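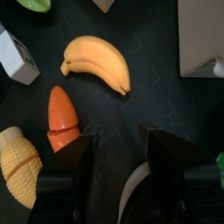

Toys & Play > Play food

Replacement velcro for cutting fruit?
Stitusside
My two-year-old's cutting set has had so much use the velcro dots have come off nearly every piece – the halves won't stay together at all. Can I buy just the dots? I've tried PVA and it was hopeless!

Mogensen
Yes, sticky-backed ones, any haberdashery stall. I got a roll of 400 and I'll be using them till I retire. Wipe the old glue off first and leave them overnight before anyone gets chopping.

Jarier
just buy a new set, ours was cheap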